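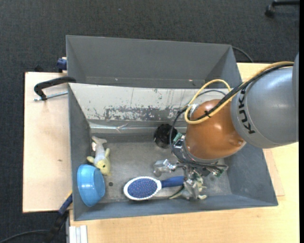
How long should the mount cool down before the first session?

Give the telescope and mount at least 45 minutes outdoors with the tube cap off. On nights when the temperature is falling quickly, allow a full hour.

Home | Manuals | Downloads | Star lists | Contact

Section 4: Setting up the Naltiler mount for transit timing

This section covers polar alignment, guiding and the first test run on a known exoplanet host star. It assumes that you have assembled the tripod (Section 2) and installed the Paisan control software (Section 3). If you only want to look at the Moon and planets by eye, you can skip to Section 7.

4.1 Leveling and polar alignment

1. Set the tripod on firm ground. Grass is fine if it is dry. Wooden decks carry footsteps to the mount and will spoil a long run.

2. Turn the leg with the yellow band toward north and level the head with the built-in bubble.

3. Set the latitude scale to your own latitude. The scale is good to one degree, enough to start with.

4. Fit the counterweight before the telescope. Slide it to the end of the bar and tighten the safety screw.

CAUTION: Never release the declination clutch with the telescope fitted and no counterweight on the bar. The tube can swing down hard enough to break the focuser.

5. Power up the mount and open the alignment page in Paisan. Follow the prompts to take three exposures near the pole.

6. Adjust the altitude and azimuth knobs until the error shown is under two arcminutes. Lock both knobs and take one more exposure to check that locking them did not move the head.

4.2 Setting the clock

A transit timing is only as good as the clock behind it. Laptop clocks drift, and some drift by more than a second in a single night.

1. Plug the Plondovano time receiver into the port marked AUX. The port marked GUIDE has the same shape but will not read it.

2. Wait for the green light. A cold start can take several minutes.

3. In Paisan, choose Clock, then External. The offset should settle to a few hundredths of a second.

Note: Exposure times are saved as the start of the exposure in UTC. If you send your results to a group that asks for mid-exposure times, tick the box on the Export page. Do not correct the times by hand as well.

4.3 Choosing a test star

For your first run, choose a bright star with a deep, well-known transit. A depth of one percent or more is best. The Platlow list, on the Star lists page, has 137 suitable targets sorted by right ascension.

Check three things before you commit to a night:

- The star stays above 30 degrees for the whole transit, plus an hour on each side.
- At least two comparison stars of similar brightness fit in the same field.
- The Moon is well away from the field.

4.4 Running the test

1. Slew to the target and center it. Start guiding and let it settle for five minutes.

2. Defocus slightly until each star covers 8 to 12 pixels. Spreading the light evens out small differences between pixels.

3. Set the exposure so that the peak of the brightest star you plan to measure stays below two-thirds of full scale. Remember that the star will brighten as it climbs.

4. Begin exposures one hour before the predicted start. With a 20-second exposure and a short download, a typical run gives 800 frames.

5. Do not change the focus, filter or exposure once the run has begun. If the star crosses the meridian and the mount has to flip, restart guiding and note the time in the log.

6. Continue for one hour after the predicted end. The flat part of the curve on each side is what lets you measure the dip.

7. Take 100 dark frames at the same temperature and exposure before you pack up. Flats can wait for dawn.

CAUTION: Cover the tube before sunrise. An uncovered telescope left tracking can point at the Sun and destroy the camera.

4.5 If the curve looks wrong

Slow slope across the whole run: usually a color difference between the target and the comparison stars. Try a redder comparison star.

Sudden step: check the log for a meridian flip or a lost guide star.

Scatter larger than the dip: thin cloud, or exposures too short. Group the frames in fives and plot again.

Continue to Section 5: Reducing your frames

Comments (3)

deepsky_porch
Step 2 in 4.2 took nearly 20 minutes for me the first time. After that it locks in under a minute. Maybe add that to the page.

rho_oph
Is the yellow band north in the southern hemisphere too? My leg has a second band, white, and I can't find it in the manual.

mirrorcell
@rho_oph White band goes south. It's in the insert that came with the tripod – easy to miss.

Contact support | Copyright Naltiler | Page updated Saturday, July 20, 2019 | Back to top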